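THE TRUNDONURA INVENTORY
A story

1. Notice of Closure

The Trundonura Benevolent Dispensary will cease to receive the public at the end of December. All goods held at the premises are to be sorted, recorded and made ready for removal to the Novness depot. Staff are reminded that nothing may leave the building without an entry in the ledger, and that the ledger itself is to leave last.

So read the notice that Valbona Jurić pinned beside the door. She had written it herself, on the instruction of the Board, and she had used the Board's own language wherever she could find it. The word "regret" had appeared in her first draft. The Board had struck it out.

The Dispensary had occupied the same long room for longer than she had been alive. In that time it had been a chapel store, a seed exchange and, for one winter, a school. The present roof dated from the school. Its ridged panels carried every sound, so that a dropped bottle cap at one end could be heard quite clearly by a person reading at the other. Patients had often complained of it. Miss Jurić had never found it unpleasant.

Sunil Marikar was assigned to the work of sorting. He reported at the hour stated in his letter, signed for his white clothing, and asked where the shelf list was kept. On being told that there was no shelf list, he nodded and asked for paper.

2. Conduct of the Work

The rules for sorting were brief. Each bottle was to be opened, found empty or otherwise, closed, and placed with others of its kind. Lids without bottles were to be set aside. Bottles without lids were to be set aside elsewhere. The two groups were to be brought together at the end of the day, under supervision, and any matches recorded.

Mr. Marikar put the number of bottles at 300. Miss Jurić, who had signed for them, put it at 195. Both figures were entered in the ledger, one above the other, with a space left for the correct one.

They worked under the long lamps with little conversation. It was the practice of the house to keep one's head down over the table, and he adopted it without being asked. The blind was left lowered on account of the labels, which faded. By four o'clock daylight showed only at its edges, and neither of them had thought to stop for tea.

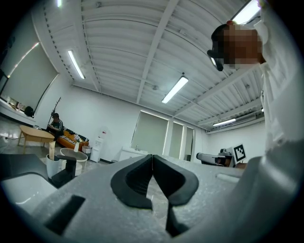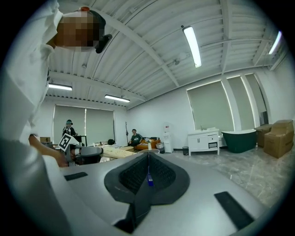

3. Matters Arising

The first irregularity was found a little after five. It was a small white bottle, of a kind the Dispensary had never ordered, and it was not empty. Mr. Marikar brought it to the desk in both hands, as the rules required.

"There is no maker's name," he said. "I have compared it with the Goson stock and with the Siddiqui stock. It belongs to neither."

"Then it will be entered as unclaimed."

"There is something in it."

Miss Jurić unscrewed the lid. Inside was a slip of paper, rolled tightly, and on the paper was a list of names in a careful hand. She knew the hand. It had belonged to the dispenser before her, a man who had trained her for 2 years and had never once used her first name. Against each name he had written a sum owed. Against each sum, in different ink, he had written the word "paid."

She read to the end. The third name from the bottom was her mother's.

"These were never in the accounts," said Mr. Marikar, who had been reading upside down.

"No."

"Then who paid them?"

She considered the question properly, as she considered all questions put to her in the course of duty. The old dispenser had worn one coat through 3 overcoat allowances. He had walked to work from the far side of the river, although the Board provided a fare. These facts had been remarked upon at the time – chiefly by the Board – and had been put down to temperament.

"The record does not say," she replied.

4. Disposal

Under the rules, papers found in the course of sorting were to be sent to Novness with the accounts. There they would be examined, and the sums traced, and letters might be written to the families of those named. Mr. Marikar explained this at some length. He was new, and had read the rules recently.

Miss Jurić heard him out. She then rolled the paper along its old crease, returned it to the bottle and closed the lid.

"Please enter it," she said. "One bottle, white, small. Contents as found."

He wrote this down. He wrote it slowly, and when he had finished he blotted the line and turned the ledger so that she could sign. She signed. The bottle was placed on the shelf behind her desk, where the Novness inspectors did not customarily look, and the two of them went back to the table to begin on the lids.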